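Progress report to the Briddale small grants office
Project: hand-held grippers for household objects
Written by Aarne Valtonen, July 7, 2023

Since the last report we have finished the second gripper, so the pair is now complete. Kaisu Peltonen assembled the linkages at home, and I fitted the finger pads in the shared workshop. The first pads were too smooth and we replaced them with a ridged type. This change cost us two weeks, but it did not change the budget.

The pivot pins gave us more trouble. Two of them were too tight, and the fingers closed unevenly. Saimi Turunen reamed the holes again and the movement is now even on both sides. I would like to have a better method for this before we build more.

We have also started to practise with small things on a table at home: a hair claw clip, an ointment carton, a bag of cotton swabs. 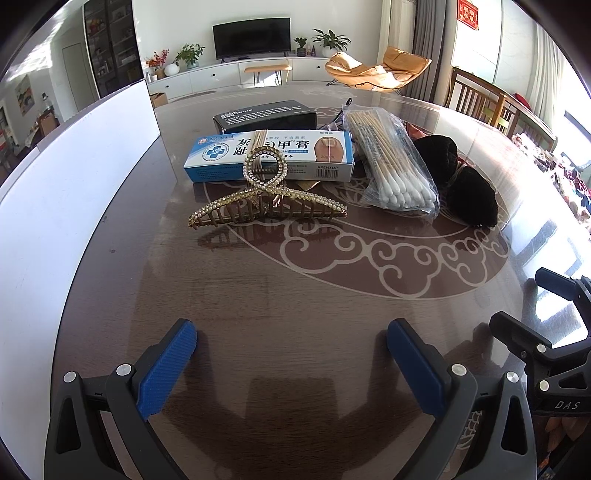

The practice list has 12 tasks at present, and Orvokki Rissanen will make it longer during the autumn. Thin and soft objects are still the most difficult for us to plan.

The remaining money will go to spare pins and pad material. We ask for your permission to move the final report to December.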